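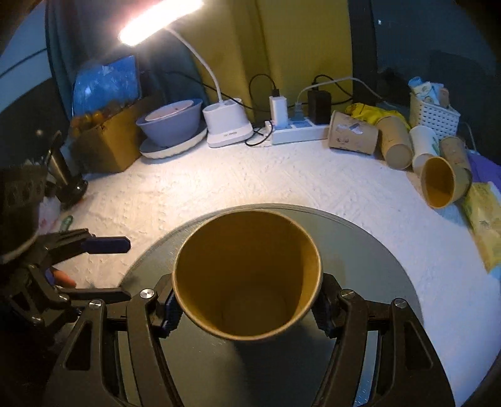 Brown paper cup, white tablecloth

August 6, 2020
By Glykeria Zacharopoulos

Re: [jobseekers] References on the resume or on a separate sheet?

Jawad wrote:

> Hello all,
>
> I have been redoing my resume after the layoff at Wodden and I am stuck
> on references. My old one had three names at the bottom with phone
> numbers and home addresses. My sister says to take them off and put
> "References available upon request." Anum Tanoli told me at the July
> meeting that even that line is out of date and I should leave the
> subject alone until somebody asks.
>
> Two of the three people have left the company. One of them, my first
> supervisor, I have not talked to in years. Rarkum has an opening I want
> and their online form has a required box for references. It will not let
> me go to the next page with the box empty.
>
> Also, does anyone know if a reference has to be a boss? I worked very
> closely with a woman in purchasing who would say good things, but I
> never reported to her.
>
> Thanks,
> Jawad Mengal

Jawad,

I did hiring for a parts distributor for a long time, so I'll answer from that side. Others may have seen it done differently.

Anum is right about the line. Everybody reading a resume assumes you can produce references. Take it off and use the space for something about your work. Take the names off too. Your resume is going to get forwarded, printed and left on desks, and your old supervisor's home address should not be traveling with it. I never once needed a reference's street address.

Make a separate sheet. Same font and same heading as the resume, with your name, phone and email at the top, so that if the two get separated a person can match them up again. For each reference put:

Name
Current job title and employer
How you know each other, one line ("Supervised me at Wodden, shipping department")
Phone
Email

Save it as its own file and put your last name in the file name. I used to get files called "references.doc" from half the people who applied, and I had to rename every one.

A reference does not have to be a boss. At least one should be, and I would look twice at a sheet with none. But the woman in purchasing sounds fine. Someone from another department who depended on your work can often say more than a manager who saw you twice a week. Just be accurate in the "how you know each other" line. If you write "supervisor" and she tells them she wasn't, that is a problem you made for yourself.

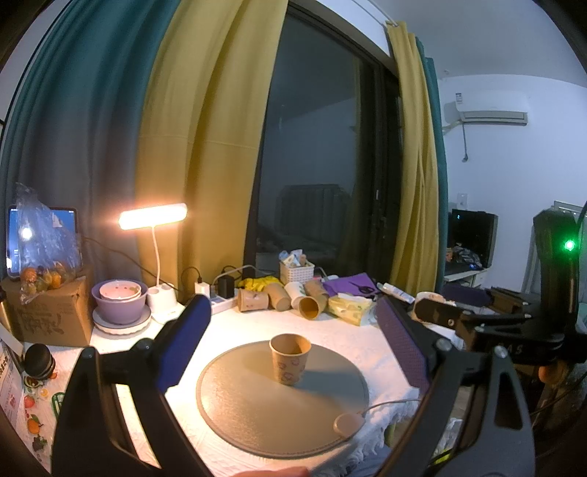 As for the two who left, that doesn't matter much. They can still talk about the time you worked together. List them with the job they have now, and mention the old job in the relationship line. What does matter is that you call them first. Don't skip the supervisor you lost touch with. Call, tell him what you are applying for, and ask if he is comfortable doing it. If he sounds unsure, thank him and use someone else. I phoned a man once who did not remember the applicant at all, and I could hear him hunting around for something polite to say. It was a 10 minute call and I got nothing I could use.

When they agree, email them the job posting and your current resume. Keep it short. Most people want to help but they don't know which part of your work to talk about.

Now the Rarkum form. A required box is a required box. If it is one big text field, I would fill in the real information. Some people type "Will provide at interview" and the form accepts it, and I have no idea how Rarkum treats that. When I applied at Hayat two years ago their form had the same setup, and I put in two names with work numbers and left out personal cell phones. Nobody called either of them until after the second interview. If you are worried about a current coworker being contacted too early, that is worth a phone call to their HR before you submit. You were laid off, so it may not apply to you.

One more thing on former employers. Some companies will only confirm your dates and title, and they tell managers not to say anything else. Draltby did that when I was there. If Wodden has that rule, your supervisors who left are more useful to you than the ones who stayed — they can speak for themselves.

Tahira Bhutto posted a reference sheet layout to the list in the spring. It is message 51 in the archive if you sort by oldest first. It has a table in it, and I would take the table out before pasting anything into an online form, as the columns tend to run together. Otherwise it is fine to copy.

Mairéad Ó Riain asked last month whether letters of recommendation are still worth collecting. I owe her a reply and will send it under its own subject so the threads don't get mixed. If anybody has applied at Rarkum recently and knows what they do with that box, please write to the list and not just to Jawad, as a few of us have that posting open.

Glykeria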